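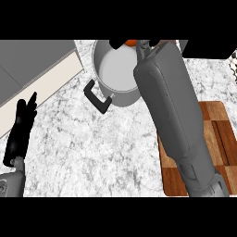 Render: tinsnips, Lachance project, own work

Flarstead Makers Forum > Builds > Two-armed kitchen bench (Lachance), sim progress

tinsnips
20 Sep 2020

Right, I promised an update and it's been ages, so sorry for the length of this!

For anyone new, Lachance is my two-armed bench robot. The plan is to have a pair of arms on the kitchen worktop doing boring pot and pan jobs, and the plan is also to not smash up my kitchen, so for now it's all living in the simulator. I've got a marble worktop, a chopping board and a cooking pot, plus the two arms coming in from the front. The right one reaches over to the back rim of the pot and the left one is meant to take the handle.

What works: the right arm will get itself to the far rim nearly every time now. I was really chuffed with that. The pot is the worst thing on the worktop for it because the arm has to go over the side with the whole forearm laid across, and my first few versions just ploughed straight through the wall of it.

What doesn't: the left arm. It sits down in its corner with a great stretch of bare marble between it and the handle and I can't get a sensible path. Either it goes too low and scrapes along the worktop or it swings up and round like it's hailing a taxi. The handle is a squared-off loop sticking out to the side and I think my approach angle is rubbish, but I've changed it so many times I've lost track of what I've tried.

Reach is 381 mm from the shoulder on both sides. I'm running it in Dedance on my old desktop, and the real joints (when I get that far) will be Movix ones. I've got 12 of those sitting in a box under the stairs already, bought in a fit of optimism.

Any ideas on the left arm very welcome. Also on whether I should move the pot closer, which feels like cheating.

oldbelt

Move the pot closer. It's your kitchen, you're allowed to put the pot where you like.

quarterturn

Looks lovely, the marble is nicer than mine. But I'm going to be the grump again and say what I said in the spring: you have twelve joints in a box and you're still pushing a pretend pot about. I'd have one arm clamped to the bench at Flarstead by now, doing it badly with a real saucepan. You learn more from one bent bracket than from a month of Dedance.

tinsnips

I knew you'd say that and I still disagree! A bent bracket costs me a weekend and a bracket. In the sim I press reset and have another go while the kettle's on. I've done 1328 runs at the pot since I started keeping a log, and I would have worn out the arm, the pot and my other half's patience doing that for real.

quarterturn

And how many of those runs taught you anything?

tinsnips

More than none :)

pelmet

Can I drag this back to the left arm? Where's your hand pointing when it starts? In your picture the fingers are up towards the back left, nearly at that cream strip, and the handle is off to the right of it. So before it can do anything useful it has to turn the wrist right round AND travel. I'd split those up. Lift first, turn the wrist while you've got clear air, then come across level with the handle and go in. If you ask for both at once the planner will do something daft halfway, mine always did.

I'd change the rest position too. Start the hand pointing roughly where you're going to need it.

tinsnips

Oh that's good. I had the rest position copied over from the very first test and never thought about it again. Will try tonight.

oldbelt

Still say move the pot.

gridlock_gary_no

Lurker here, building something similar with one arm in the shed. What are you using for contact? My gripper in Dedance either slides off things as if they've been buttered or it sticks and flings them across the room. I've had a mug go through the ceiling.

tinsnips

Ha, yes, had the flinging. Two things helped me. I turned the closing speed right down, and I made the physics step smaller. It runs slower but I'd sooner wait. The buttery thing was friction on the fingertips, which I'd left at the default on one arm and changed on the other like an idiot.

I've also been trying different things for the right hand so I'm not just training it to be good at one pot. I put a big grey jerry can on the chopping board and had a go with the fingers up at the spout end.

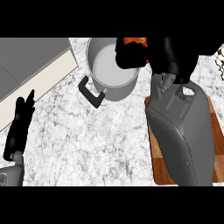
I've left the rest of the settings alone so I can compare it properly with the pot runs, and I'm logging both in the same spreadsheet. The bit I can't decide is weight. I've got everything set far too light at the moment and I know it, because the simulated arm will cheerfully wave about anything you give it and the Movix joints certainly won't. I've pencilled in up to 2 kilos for the real arm and even that might be me being hopeful.

quarterturn

Two kilos at full stretch? On those? I've had the same ones apart on the bench and I would not hang a bag of sugar off the end and walk away. This is what I mean about the sim. It's telling you yes to everything.

pelmet

It only says yes if you tell it to. Put torque limits on the joints and it'll start refusing. I did that with mine and half my nice smooth moves fell over the same afternoon. Horrible, but better to find out there.

quarterturn

Fine, that's fair. But you need real numbers for the limits and the only way to get real numbers is to bolt a joint down and hang things off it.

tinsnips

OK so you might both be right, which is annoying. How about I bring a couple of joints up to Flarstead one evening and we measure what they'll hold, then I put that in the sim and carry on from there? I'm not building the whole arm yet though!

quarterturn

Deal. I've got a luggage scale and a bit of box section. Bring your own power supply, the workshop one trips.

gridlock_gary_no

Could you post the figures when you have them please? I've got the same joints on order and I'd love to know before I cut any metal. And thanks for the friction tip, the mug is staying on the table now.

tinsnips

Will do. Quick one for pelmet before bed: new rest position is in, lift then turn then across, and the left hand got to the handle three times on the trot. It closed a bit high each time but it was there! I'm lowering the target slightly and leaving it running.

pelmet

Nice! Watch the elbow when you lower it. Mine used to sag into the worktop right at the end.

oldbelt

Did you move the pot?

tinsnips

I did not move the pot. I've pencilled the joint measuring in for early October if the bench is free, will put it on the workshop calendar tomorrow.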